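Chapter 12
Surfaces and What We Claim for Them

Few household subjects attract as many confident statements as the hard surface. Counters, floors, lids and cases are sold as sealed, stain-proof, scratch-proof and good for life. This chapter asks what such words mean and who tested them.

Start with "lifetime." The Travar countertop guide uses the word 24 times and never says whose lifetime, or the life of what. Its warranty, printed separately, leaves out heat, acids and "ordinary wear." A reader may fairly wonder what is left.

Looks are no better as evidence. Veins and streaks tell a shopper almost nothing about how a slab was made, and ribs molded into a plastic wall may add stiffness or may just be there for show. You can't settle either matter by eye. 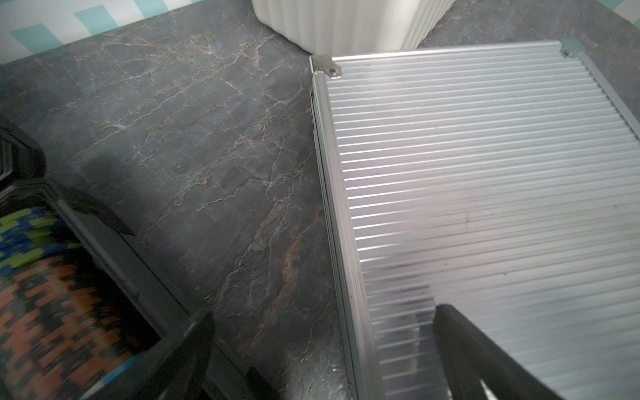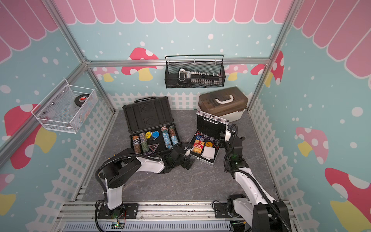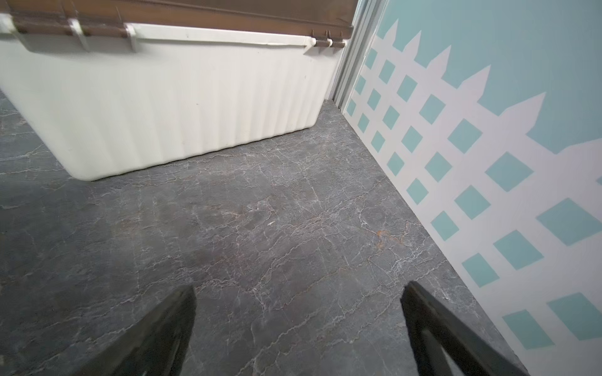
Figure 12.1. Household and hard-wearing surfaces. Top: dark gray marble-patterned countertop with a turquoise and white backsplash. Middle: gray stone-textured floor with an open hard-shell case. Bottom: ribbed side of a white cooler.

Testing ought to help, and sometimes does. Katene rubbed its floor samples through 2,000 cycles and reported no visible change. The report doesn't give the pad, the load or the lighting, and "visible" was left to the person looking. Hanatero published a better study of 221 kitchens, but the owners scored their own counters, and people who have just paid for a counter tend to like it.

Section 12.1 covers hardness scales and why they disagree. Section 12.2 turns to stains. Before reading on, find a care label at home and underline each claim that could be checked.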